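Zendari Tray Boxes, Item 2522

We started making shallow tray boxes at our Nollham shop because we wanted one ourselves, for seed packets, and everything we could buy was either too deep or so flimsy that it sagged as soon as you picked it up. The Zendari is what we settled on after a good many tries, and we're still very fond of it!

It ships flat and folds up in a minute or so, with no tape or glue. People use them for cookies, yarn, greeting cards, craft fair stock (we hear about new uses every week) and they stack nicely when folded flat in a closet.

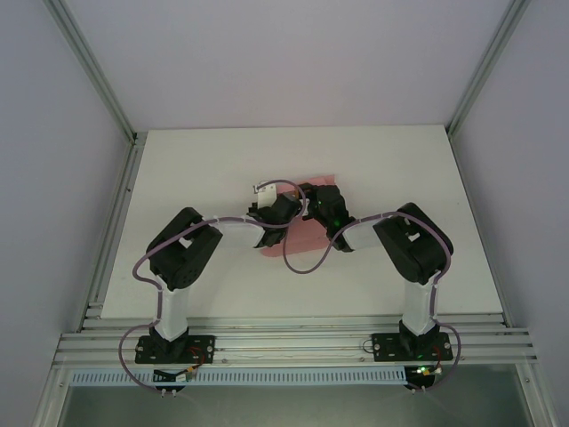
White tabletop, lavender-gray walls

Sold in packs of 4, or by the case of 700 if you run a shop. Cases come from our Braltton warehouse, so please allow 2 extra days for those.

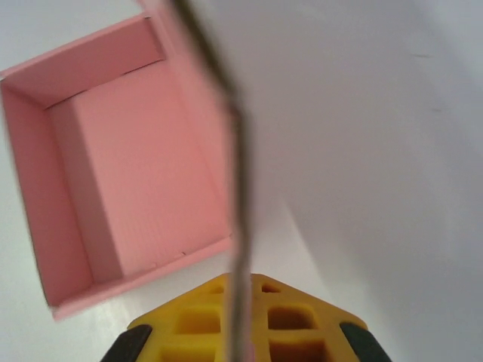

Open tray-style box in pink corrugated cardboard

Keep them somewhere dry, and line them with wax paper for anything buttery. The Ait Ali gift ribbon is sold separately and ties around the box with plenty left over for a bow.

Prices good through October 2026.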